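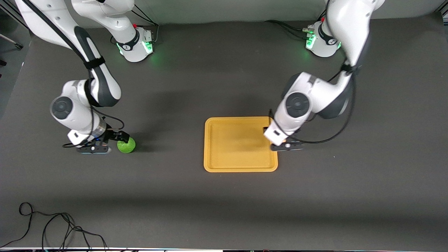
Two arms, one ball and a yellow tray on a dark table.

Planning a small robot table for the home workshop

Many readers ask me only about the price of the arm. The arm is the easy part of the budget. Write down the rest before you order, and do it on paper, with a pencil, so you can change it.

One arm or two? For picking a ball and putting it in a tray, one arm is enough. Buy the second when you have a job where one must hold and the other must work. I compared two offers for a single small arm last November: Imari asked $2490 and Zevero asked $2544. The second price included the gripper and the first did not, so the cheaper one was more expensive in the end. Always ask what is in the box.

Table. Take a flat top that does not shake when you lean on it. Dark and matte is good, shiny tops give reflections that disturb a camera. It will show smudges, so keep a soft cloth near. Before you drill holes for a base, tape a paper circle on the place and leave it for some days. I moved mine twice.

Reach. The elbow needs more room than the gripper. Measure also upward, and look for shelves and lamps.

Cables. Put them in the budget as their own line. I paid $23 for straps, clips and one longer cable, and it was the best money of the project. Lead the cables to the back of the table. On the arm itself, fix them with a strap but leave a loop at each joint, or the bending will pull on the plug.

Things to practice with. Do not buy a special kit in the beginning. A fuzzy ball is kind to the fingers of the gripper, and a shallow plastic tray with a raised rim keeps the ball from rolling to the floor. Choose strong colors which are different from the table.

Stop button. Check where it is and if you can reach it from your chair without passing your hand near the arm. If not, ask the seller for a separate one on a cable - Camacho sells these, other shops also.

If your limit is $2000, I would wait, or look for a used arm with its original power supply. Ask the seller to show it moving at every joint before you pay.

Contact Caturura Workshop Tips | © 2024 Caturura | Back to top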